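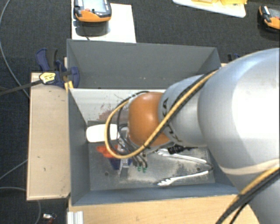

Budgeting for a bench-mounted arm goes wrong in the small lines more often than in the large one. The arm has a quote with a number on it. The clamps, cable ties, extension cords, spare fingers and bench material usually have no quote at all, and they get bought one at a time on somebody's card. Before asking for prices, look at a cell that is in use and list every item that did not arrive in the arm's crate. A bin held to the bench with a bar clamp on its rim is one line. The yellow and black cable pair looping out from the arm is another, along with whatever will eventually be used to guide it. A pendant lying on a board needs a bracket or a shelf, and that goes on the list too.

The tips below assume a small shop buying its first or second arm for bin work: picking mixed objects, sorting, or testing a gripper.

Bench first

Buy or build the bench before the arm is ordered. The delivery crew will want to set the arm on something, and a temporary table tends to stay.

Check the load rating at the edge of the top as well as the center. Arms are commonly mounted near an edge to save floor space, and a top that is stiff in the middle can flex there. Grooved aluminum profile under a wood top is a reasonable compromise. The profile takes brackets at any position, and the wood can be drilled and replaced cheaply. Price a second top at the same time.

Leave 400 mm of clear surface on at least one side of the work area. It will fill up with a laptop, a tray of parts and a coffee cup. Without it, those things go on the floor.

If the room has carpet, budget for hard floor mats or a ramped cable cover. Thin signal cables laid over carpet are easy to step on and hard to trace. Gitau Ondieki, who set up the Skosovov bench, ran his along the wall first and paid for longer leads. He recommends ordering the leads with the arm, as the supplier charged him separate freight on each late one.

The work bin

Treat the bin as a consumable. Fingers scrape the floor of it, hard objects are dropped in it, and sloped inserts get scratched where parts are pushed against them. Order three at once from the same batch. A replacement bought a year later may have a different wall angle or rim height, and every taught position near the wall will then need checking.

Choose matte gray unless there is a reason to do otherwise. Glossy walls reflect the room lights into any camera, and white shows every scuff.

Note the depth. A bin deeper than 200 mm looks practical but costs reach: the wrist has to clear the rim on the way in, and the gripper has to stay nearly vertical to get to the corners. Ask the supplier for a reach drawing with the bin in it. Jurow will do this without charge before an order is placed, but only if you send the bin's inside dimensions and the height of its rim above the bench.

Clamps are acceptable for the first month. They allow the bin to be moved while the layout is being settled. After that, replace them with dowels or printed corner blocks. A clamp handle standing above the rim is an obstacle that will not be in the software model unless someone puts it there. Put it there, or turn the clamp over.

Mark the bin position on the bench with colored tape when it is clamped. Mark it again after any collision.

Test objects

These hardly ever appear in a budget. They should. A useful set includes something smooth with rounded corners, something long, something that changes shape when grasped, and at least one thing with a hinge. Kitchen tongs are good for the last. They lie open at whatever angle they were dropped, they catch on other objects, and they cost very little.

Buy doubles of everything and put one set away unopened. Objects wear, and colors fade where the fingers hold them. Sharon Owino keeps the spare set in a sealed tub with the receipts, which makes reordering simpler when a shop changes its stock.

Pliable or soft-touch fingers mark quickly on toothed edges. If tongs or serrated tools are in the set, double the allowance for finger spares.

Cables and air

Cable failure is the most common stoppage in the first year at the Mabula shop, ahead of gripper faults. Wubit Wako logs them there, and most start at the wrist.

Leave enough slack for the full rotation of each joint, then confirm it by jogging every joint to its limit at low speed with a hand on the stop button. Do this before tying anything down. A wide loop is safer than a tight one for the cable itself, but it can snag on the bin rim or sweep parts out of place. Plan on a spring-return guide or a set of soft straps. Plain nylon ties should be kept off moving sections. They cut into the jacket.

Fit a plug connection near the tool end if the supplier offers one. Without it, a damaged lead at the gripper means replacing the full run to the controller.

If the gripper uses air, count the fittings and buy the same number again. Cut spare tubing to length and hang it near the bench with a tag. Compressor noise is worth checking in person before purchase. A unit that is fine in a garage may be unacceptable in a shared room.

Pendants

Each controller normally comes with its own pendant, so two arms mean two pendants with long, heavy leads. Give each one a fixed hook and a label that matches the arm. Picking up the wrong one is an ordinary mistake and an expensive one.

The hook should be outside the reach of both arms and within reach of a standing person. Do not store a pendant face up under a shelf. Screens are among the costlier spares, and lead times can run to several weeks. Screen film is cheap and should be ordered with the arm.

Sample allowance, first year, excluding arm and controller

Work bins, three, with one insert each: 133
Clamps, corner blocks, tape: 200
Second bench top, cut and drilled: 300
Finger spares and tool-end leads: 400
Test objects, two sets: price locally
Cable guides and straps: ask for a quote with the arm
Floor mats or cable covers: by area

The amounts are in dollars, from the last order placed through Justberg, before tax and freight. Freight on the bench top came to more than the clamps did.

Timing

Ask for the installation drawing when the deposit is paid. It shows the bolt pattern and the side the cables leave from, and both are needed to drill the bench. Some suppliers send it only on request.

Hold back part of the allowance until the arm has run for a full month. Tatu Kioko spends nothing from this reserve until she has a written list from whoever runs the bench daily. Her last list had a brighter lamp, a taller stool and a second stop button on it. The stool was bought locally. The stop button had to come from the arm supplier and took until September.

Keep the packing crate. Service returns are usually refused without it, and a replacement crate is quoted by volume. If there is no room for it assembled, take the sides off, number the corners with a marker and store the panels flat behind the bench with the screws in a bag taped to the base.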